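**Can a machine do your mending yet?**

My neighbour Obinna Sani asked me if he should wait for a robot before he learns to sew a button. I told him no, but the question is a fair one. Metal hands can already hold a needle and thread, only not in our homes. In surgical work, two instrument arms can handle a suture on soft tissue, and the thread gives them the same work it gives us.

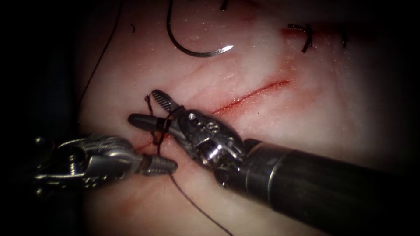 Tips for the Home and Bench, No. 146

For your own mending, take from this one habit: keep the short end short and hold the long end firmly while you make the knot. With a curved needle, turn the wrist and follow the curve. If you push it straight, you will tear the cloth.

I visited the Fatolel repair shop in December. They had tried a folding machine for 2 weeks. It folded 20 towels well and then stopped at a fitted sheet.

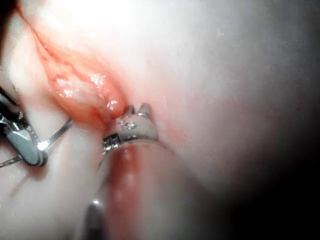 Soft things are difficult because they move when you touch them. When you mend a thin blouse, press lightly and put a piece of card under the hole. For leather, Montserrat Varela makes the holes first with an awl, and she waxes the thread before she cuts it. Cut almost 80 centimetres, not more, or it will tangle.

So my answer for the moment: let the machine wash and dry, and keep the needle for yourself.
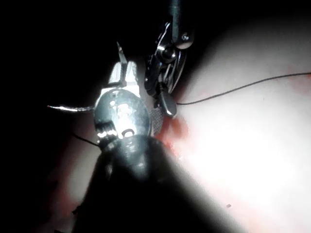

*Two instruments, a curved needle and a dark thread.*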